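Folding on the Bed: Frequently Asked Questions
Kirgate Home Care Pages, by Maricica Anghel
Last updated Monday, December 9, 2024

Why do you fold clothes on the bed and not on a table?
My table is too short for long clothes. On the bed I can lay the whole piece down, and my back is fine if I do not work longer than 30 minutes. A firm mat on top of the bed helps a lot, for on a soft blanket the fabric sinks and the fold becomes crooked.

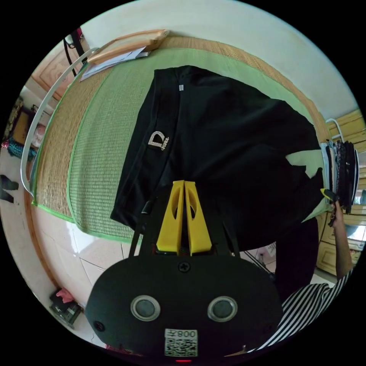
Black garment on the woven mats, with the folded clothes on the rack.

Does a straw mat damage the clothes?
I never had a problem with cotton. For knitted things please be careful and pass your hand over the mat first. If you feel a broken straw, cut it with small scissors. Clothes with glued stones or letters should lie with the decoration up.

How do I begin when the cloth is one big crumpled pile?
Look for a corner. Take it, then find the next corner along the same edge, and pull both gently away from each other. Do not shake dark fabric over the bed, the lint will stay on the cover.
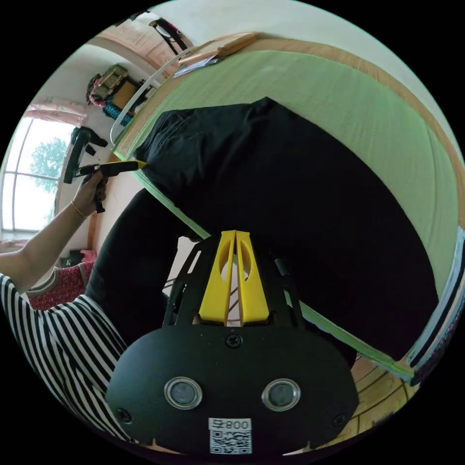 How often should I wash the mattress cover?
Every two weeks is enough in most homes. In April, when we have the windows open and there is pollen, I wash mine every week.

Black fabric shows every crease. What can I do?
Smooth it with a flat hand from the middle to the edges, and wait 10 minutes before you fold. Straps and tabs should be laid inside, otherwise they leave a mark on the next piece in the stack.

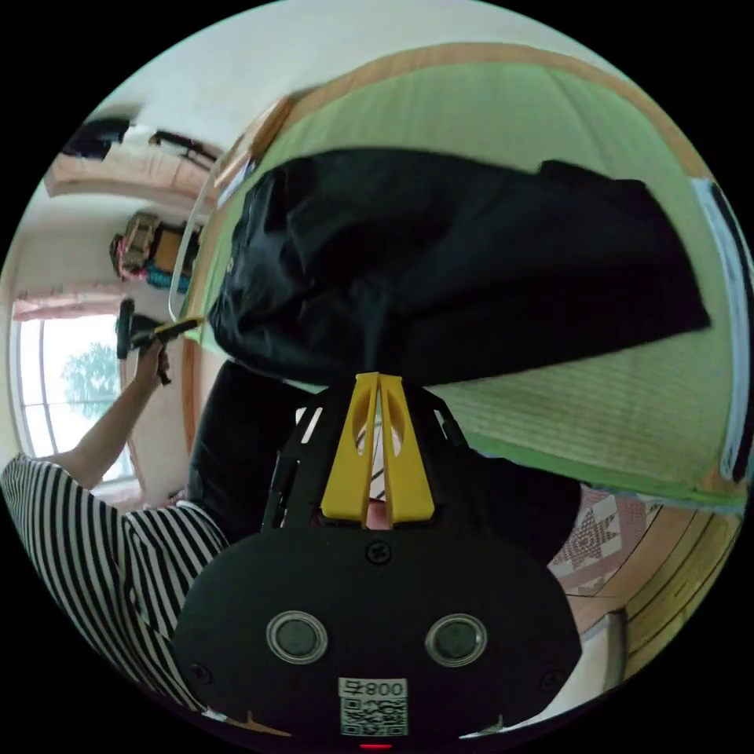 Storing the folded pieces

How high can the stack be?
I stop at ten pieces. Heavy trousers go at the bottom and thin shirts on top.

Can I put clothes away directly after ironing?
Please let them cool first on the open rack. Warm fabric in a closed cabinet can smell after some days.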